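July 21, 2019

Workshop notebook, grey bins and what goes in them

I have promised myself since last November that I would write this down properly, and as it's raining hard on the roof and the kettle is on, I may as well do it now. It concerns the odds-and-ends bins, the open grey ones, and the mixture of small things we keep putting in them and taking out again. Anyone who has spent an afternoon here will know the ones I mean. They are the plain sort with sloping sides, and I'm fonder of them than a grown person ought to be.

First, the bins themselves. We bought the older ones from Tornby and the newer ones from Erex, and for a while I was quite sure the Erex ones were better, because they stack more neatly and the rims are kinder on the hands. I have come round to the Tornby ones again. The slope of the walls is gentler, so a thing that gets pushed up against the side tends to slide back down instead of standing on end and sulking there. The Erex bins also squeak when you drag them along the bench, a dreadful noise first thing in the morning.

Wear is beginning to matter, though. The floors go cloudy after a good deal of use, and I tried a bit of Tangen cream cleaner on one of the spares to see if it would come up again. It came up shiny in one corner and stayed dull everywhere else, and now it looks worse than it did before I started! I spent 20 minutes on that and won't be doing it again. Warm water and a soft cloth from now on, please, and leave the cloudiness alone.

Glare is my other long-running grumble. When the lamps are all on, you get a white band across the floor of the bin up towards the far wall, and pale things lying near it are very hard to make out. I moved the lamp on the shelf back a little this morning and then back a little more, and had my tea, and moved it again. It's a nuisance of a job, as every improvement at one end makes a fresh bright patch at the other. 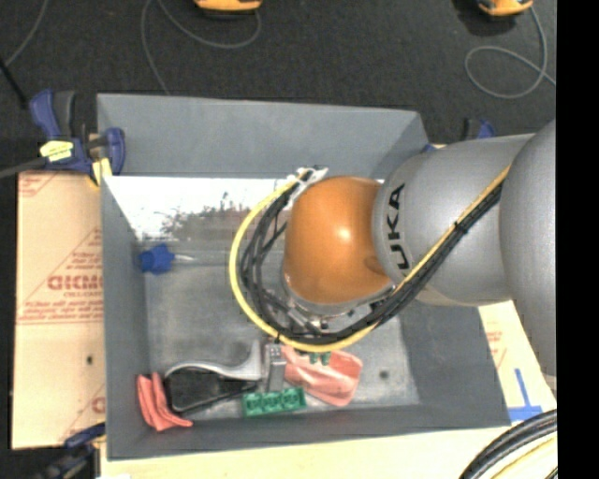

Now to the contents. My feeling, after a long while of fiddling, is that a small assortment is far more useful than a heap. We used to tip in whatever was in the drawer (I was as guilty as anyone) and then spend half the afternoon untangling it. With only a few things in, you can see how each of them has settled, and they still find their way into awkward company along the front wall or up against the left side. Lumpy things with a thin shaft are the best value of the lot, to my mind, as they never lie quite the same way from one tipping to the next.

I weighed a few pieces on the kitchen scales over lunch. The heaviest came to 400 grams, more than I'd have guessed from holding it, and I have put it back in the drawer for the time being. It lands with a thump and shoves everything else aside.

The labels on the drawer have gone soft and furry at the corners. I wrote out 10 fresh ones on the Jonum card, which takes pencil beautifully but smudges under felt tip, so pencil it is. If you add something new to the drawer, do please write it a label at the same time. I've found two things in there this week that I can't put a name to, and I have asked everybody.

Still to do: wipe down the spare Tornby bins, find the lid for the scales, order more Jonum card, and have one more go at the shelf lamp when it's properly dark outside. I've left a pencil mark on the shelf where the lamp stands now, so if it gets knocked, kindly put it back on the mark.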